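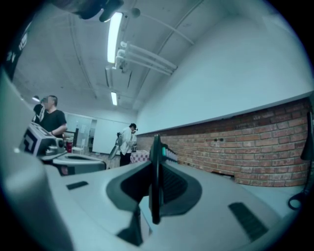 The Calculator
By Na-rae Yeon
Dec 9, 2025
3 min read

My uncle left me the repair shop on Kiston Street, and by repair shop I mean one long room, a back office, and a drawer of keys that fit nothing. I was supposed to sell it. My cousins had a buyer all lined up, a guy from Stultitlow who wanted to put in a juice bar, and all I had to do was clear the place out and sign.

So I went over in January with a roll of trash bags and a thermos of coffee, feeling very grown-up about the whole thing.

The first hour went great! I threw out phone books. I threw out a box of rubber bands that had turned to crumbs. I found my uncle's sweater on a hook and put it on over my own, because the heat was off, and then I had to sit down for a while, and after that I wasn't throwing things out so fast.

The calculator was in the desk, under the receipts. You have to understand about this calculator. When I was little he did all the accounts on it with one finger, very slowly, and he'd let me press the equals key at the end. That was my job. If I'd been good I got to clear it, too. He used to tell customers I was the one who set the prices, and they'd turn to me, this kid on a stool with her socks falling down, and ask if I could do any better on the toaster. I never could. I was ruthless.

I pressed the on button, not expecting much, and up came a number.

499.

Well, I figured that was just whatever he'd left on there. Except it's not supposed to keep a number, is it? You turn it off and it forgets, that's how they all work. I cleared it. I turned it off, drank some coffee, turned it on again.

499.

I put it on the table and sat across from it the way you'd sit across from a kid who won't say who broke the lamp.
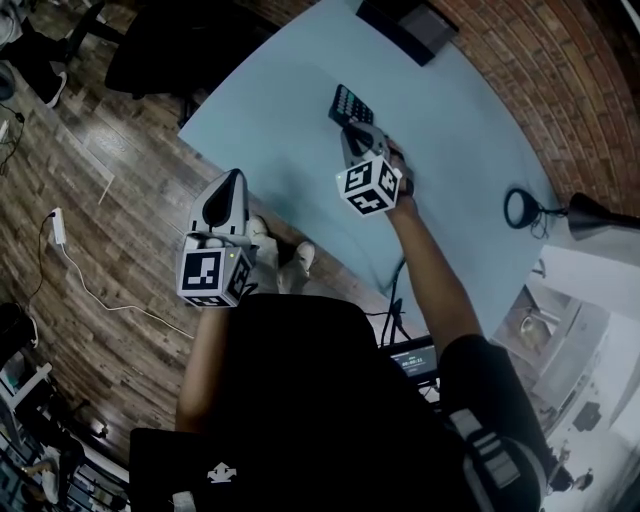 I tried everything I could think of. I added two. I took away two. I multiplied by 23, which was the street number, and got some great big thing I had no use for, and then I switched off and on and there it was again, 499, as calm as you please. I even took the battery out and had my lunch. Put it back in. Same.

Now, my uncle was not a mysterious man. He liked soup and he liked the radio. If he wanted you to know something he wrote it on an envelope and taped it to the door. So I started going through the receipts, because what else has a number on it in a place like that? He'd kept every one, all in his square little handwriting. Toaster, cord. Fan, new switch. Clock, no charge. There was an awful lot of no charge, I noticed. No wonder the roof leaked.

It was dark out by the time I found it. Ticket 499, a radio, brought in by a Mrs. Türkmen from over on Wolevora Road. Under the work to be done he'd written "hums." Under the price he'd written nothing. And at the bottom, in the spot for the date picked up, nothing there either.

The radio was on the top shelf behind the paint cans. I don't know how to fix a radio. I want to be clear about that — I fixed one lamp in my life, and it was a bulb. But I got it down and wiped it off with the sleeve of his sweater and plugged it in, and sure enough, it hummed. Then it quit humming, and a man came on talking about snow in the hills.

I called the number on the ticket. It rang so long I nearly hung up.

"Is it ready?" she said. She didn't say hello. She sounded very old and a little bit put out.

"It's ready," I said.

"What do I owe you?"

I pulled the calculator over and turned it on. I was wearing the sweater and I had my finger right there over the equals key, same as always, and I pressed it. The number went away and left a plain zero.

"No charge," I told her.

She said she'd be by in the morning. I said we opened at nine. Then I called my cousins, and that was a longer conversation.

Contact | © Na-rae Yeon | Back to top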